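Category: Opinion / Work and Automation
Last updated: April 19, 2023

The people who load the boards should write the plan

I worked on the assembly floor at Tiltbridge for nine years before I moved to the planning office, and I have now been through two rounds of automation there. The first one put conveyors between the benches. The second one is going on now, and it is about putting processors and other parts onto desktop motherboards with a robot arm.

People outside the plant ask me how many jobs the arm takes. It is a fair question and I don't have a clean answer. We had 51 people on the board line in March. We still have 51. Management says the number will hold through the year, and I believe them as far as the year goes.

What has changed already is the work. Seating a processor by hand is dull and it is also tense. You line up the corner, you lower it flat, and if you tilt it you can bend pins and lose a board. Arvid Holmgren did it for most of his working life and was the best on the floor. He now spends his shift at the cell, setting parts in their nests and watching for a bad pick. He told me his neck feels better and the day feels longer.

I think both halves of that should count. The company measured the neck. It has a form for strain and a form for lost time, and those numbers will look good. It has no form for a skilled man who stands and waits.

My second complaint is about who gets asked. The fixture plates for the new cell were drawn at Hellström by engineers who visited us twice. When the first plates came in, Mārtiņš Mägi pointed out that the order of the parts made the loader reach across the gripper's path. He had been loading boards for 20 years. The plate was redrawn, and that cost the project 40 days. One afternoon with him at the start would have been cheaper.

So my view is simple. If a cell replaces a hand task, the people who did the task should be paid to help design it, and their names should be on the drawings. They should also get first claim on the training. At present the course is 108 hours and most of it falls on evenings, so anyone with small children is out before it begins.

I am not against the arm. I would not go back to seating processors eight hours a day. I want the hours it saves to be argued over in the open, with the floor at the table, before the next cell is ordered.

Related
Night shift at Molen: who fixes the line at 3 a.m.?
Dunia drops piece rates for packers
Training hours are working hours 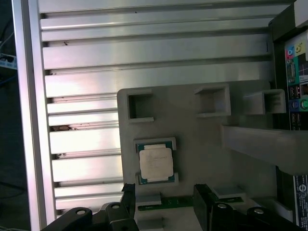

A processor in its nest on the fixture plate, with the gripper fingers just below it.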